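Saturday, by Baptiste Arnaud
2 min read

Cold brew shelf life, bottles opened day 9. Veres says on its spec sheet that the concentrate holds "fresh flavor" for three weeks in the fridge. I don't believe it yet. Day 9 already tasted flat to me, with a papery finish, and I wrote that down before looking at the labels.

Batch was 155 g coarse ground to 2,000 ml water, steeped overnight, paper filtered. Same beans as last time (Skisov, medium roast).

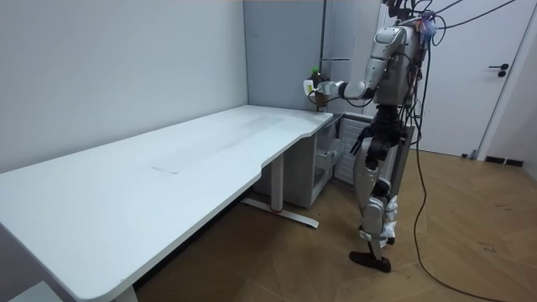 Didier Bodin thinks the flat taste is the filter paper and has nothing to do with age. Maybe. I rinsed the papers, but only once, and the day 2 sample went through the same box and tasted fine. If he's right, day 2 should have been papery too.

Bigger problem: we both knew which day it was when we sat down. Blind pours from now on, three cups, one odd one out. Fridge log read 83 minutes above target overnight, so I'm not leaning on that set at all.
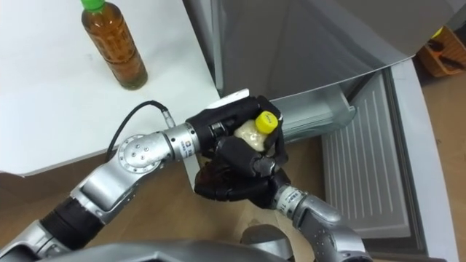 Next batch gets split, half through metal mesh, half through paper rinsed twice. Taste days 2, 9 and 16. Still need more small cups.

Recent entries
Grind size, round two
Does the Stilar kettle hold temperature?
Tap water against filtered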